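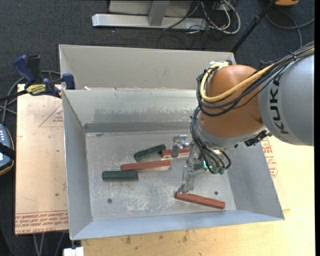

Gilora Hand-Teach Kit
Lead-through and remote teaching for six-axis arms

Bin picking is the job everyone assumes a robot can already do. You have a bin, you have parts lying in it at whatever angle they fancied, and you have an arm that cost more than your first house. Then somebody asks the arm to pick up the red one, and the afternoon is gone.

The Gilora kit is for the people who lose that afternoon. It lets an operator show the arm how to do a pick, either by taking hold of the wrist and moving it, or by sitting a sensible distance away and steering it with a remote grip. The controller records the motion, the gripper commands and the wrist forces together, and plays them back or hands them to whatever learning software you have committed yourself to this year.

Two ways to teach

By hand. The teach handle bolts on behind the gripper and has an enabling switch that must be held at half squeeze. Let go and the arm stops. Squeeze too hard and the arm also stops, as a comment on your grip. Payload compensation is set up once per tool and takes a few minutes if you know the tool's weight, longer if you look it up in the drawing and believe what you find there.

By remote. The remote grip follows your hand in all six directions, with a scale dial for fine work. At the lowest setting, a big sweep of the forearm becomes a small nudge at the fingertips. Most people start too fast, knock a block into a corner, and discover the dial. We recommend discovering it first.

Switching between the two does not end the recording. You can bring the arm down over the bin by hand, step back, and finish the last inch remotely, and it is saved as one demonstration.

What we test it on

Colored rectangular blocks in a sheet-metal bin. They are dull, cheap and surprisingly mean. A block lying flat against its neighbor leaves no room for a finger, and one against a sloping wall invites the gripper to scrape its way down. Bare sheet metal also keeps a very complete record of every operator's learning curve. Clamp the bin to the table. An unclamped bin will join in.

Our applications lead, Lieselotte Böttcher, ran the acceptance trials at the Porham shop. New operators with no robot background gave 222 demonstrations between them, and 27 were thrown out, mostly for hesitation. Her notes on how to give a clean demonstration come with the kit, and are the part customers photocopy. The short version: decide which block you want before you move, approach it along one line, close the gripper once, and don't narrate.

Cables

The kit adds 2 cables to your wrist. We are aware that your wrist already has plenty. Leave enough slack for full rotation of the last joint, tie the bundle back to the link, and run the wrist slowly through its whole range before recording anything. A hose that drops in front of the fingers will appear in every demonstration you save, and your software may decide it is important.

In the box

Teach handle with enabling switch
Wrist force sensor and adapter plate
Remote grip with scale dial
Recording controller
Cable set, 7 m
Ties, more than you think you need
Operator notes (L. Böttcher)

Not in the box: the arm, the gripper, the bin, the blocks, or a risk assessment. You need all five.

Fit and compatibility

The adapter plate is drilled to order, so please send the flange drawing for your arm along with your controller model and software version. "The orange one" has been received as a complete specification and did delay shipment. Arms without a real-time motion interface can use the kit for recording waypoints only, and we will tell you so before you pay.

Orders placed now ship in September from Zindthorpe. Loan units are available to schools and labs through our Imhof office, on the understanding that they come back with the handle attached.

Gilora Teaching Systems, Zindthorpe | Contact sales | Service and spares | © Gilora. All rights reserved. | Back to top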